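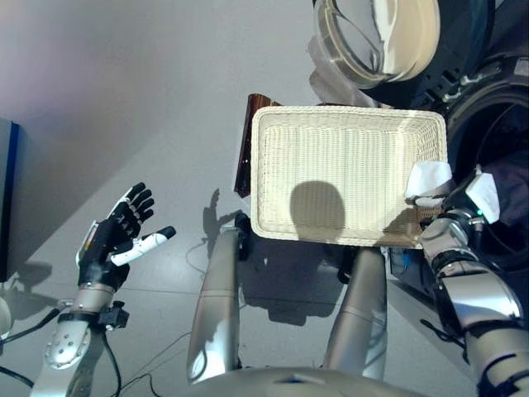 右手でかごの縁を持ち、左手は開いて上げたまま。

このような姿勢を見たとき、安全の規則を書く人は何を書くべきでしょうか。私はこの一年、家事をするロボットのための作業基準を書く仕事をしてきました。日本語は私の母語ではありませんので、硬い言い方があればお許しください。でも、基準の文章というものは、母語で書いても硬くなると思います。

2021年8月15日

## 「持っていない手」を規則に書くこと

私たちの最初の基準案は、Tritvilleの試験室で書かれました。全部で22項目ありました。読み返すと、そのほとんどが「つかむ」ことについての項目です。つかむ力、つかむ位置、つかむ前の確認。洗濯かごを運ぶ作業ですから、自然なことのように見えます。

しかし、もう一方の手についての項目は一つもありませんでした。

人間がかごを片手で持つとき、もう片方の手は何となく腰に置いたり、ドアを押さえたりします。だれも決めていませんが、まわりの人には大体わかります。ロボットの場合、まわりの人にはわかりません。開いた手が次にどこへ動くか、そばに立つ人は予想できないのです。私は、何も持っていない手にも「待機の位置」を決めて、文書に書くべきだと考えます。

同僚のDaithí Madiganさんは反対しました。彼の意見では、待機の位置を固定すると、かごが傾いたときに左手が助けに来るのが遅くなります。これは正しい指摘です。それで私は案を直し、「固定する」という言葉を「範囲を決める」に変えました。範囲の中なら手は自由に動いてよい、範囲を出るときは速度を下げる、という書き方です。この一行のために会議を3回しました。

## 中身があるとき、ないとき 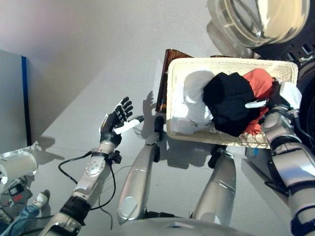
洗濯物の入ったかご。白い布が右の縁に少しかかっている。

二つ目に言いたいことは、中身の有無で基準を分けることです。

Paltgateで使われていた古い手順書では、「かごを運ぶ」は一つの作業でした。空でも、服が入っていても、同じ手順です。評価する側にはとても便利です。表が一枚で済みますから。けれども、布は形が変わります。縁から出た布は、機械の扉や腕の関節に近づくことがあります。空のかごで合格した動作を、そのまま中身のあるかごに使ってよいという考えには、私は賛成できません。

私の提案は簡単です。

- 空のかごの試験と、中身のあるかごの試験を、別の番号で記録する。
- 布が縁を越えているときは、そのことを記録に書く。
- 洗濯機の扉が開いているか閉じているかを、開始の条件に入れる。
- 試験中に人が立ってよい場所を、床の図に示す。

四番目の項目は、いちばん守られにくいと感じます。試験に慣れた人ほど近くに立ちます。私も同じです。知っている機械の前では、自分の足の位置を忘れてしまいます。ですから、注意の言葉を壁に貼るより、開始の前に声に出して確かめるほうがよいと思います。Conneelyの現場ではこの習慣があり、初めは少し恥ずかしかったのですが、すぐに慣れました。

床についても一つ加えます。ケーブルの通り道は、よく「整理しておくこと」と書かれます。「整理」とは何でしょうか。人によって答えが違う言葉は、基準には向きません。足の動く範囲と人の歩く場所にケーブルを置かない、と書けば、はじめて来た人にも確かめられます。
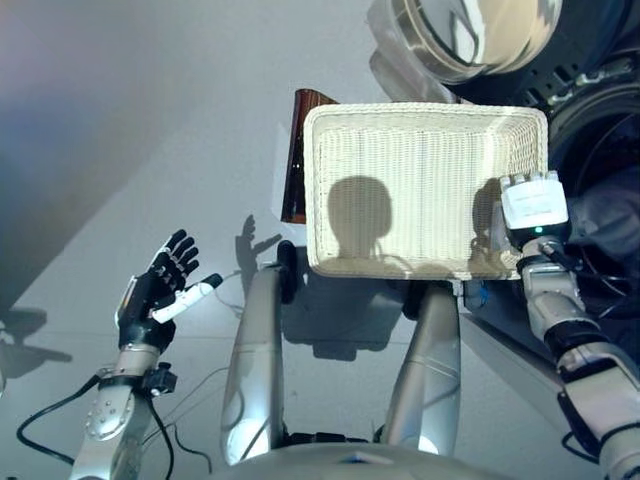
## 数字は少ないほうがよいか

Kevin Ó Dálaighさんは、基準にもっと数字を入れたいと言います。彼はClallanellで3000回の動作試験の計画を作り、途中の追加があって、最後は3045回になりました。その努力を私は尊敬しています。数字がなければ、二つの機械を比べることができません。

それでも私は、回数を合格の中心に置くことには慎重です。同じ床、同じかご、同じ明るさで何千回くり返しても、わかるのはその条件のことだけです。たとえば影はどうでしょう。明るい部屋では、ロボット自身の影がかごの底や床に落ちます。カメラで物を見る機械なら、影のある場合とない場合を、両方試すべきです。ところが私の読んだ手順書で、照明の向きを記録するものは少ないのです。回数は書いてあるのに、光のことは書いてありません。

基準を長くしたいのではありません。私たちの案も、長すぎると何度も言われました。長い基準は読まれず、読まれない基準は守られません。だから、同じ意味の「つかむ」の項目をまとめて減らし、その場所に、待機する手、布のはみ出し、扉の状態、光の向きを入れたいと考えています。

次の改訂は1月の予定です。Madiganさんは、範囲の図をもっと大きく描いてほしいと書いてきました。Ó Dálaighさんの返事はまだ来ていません。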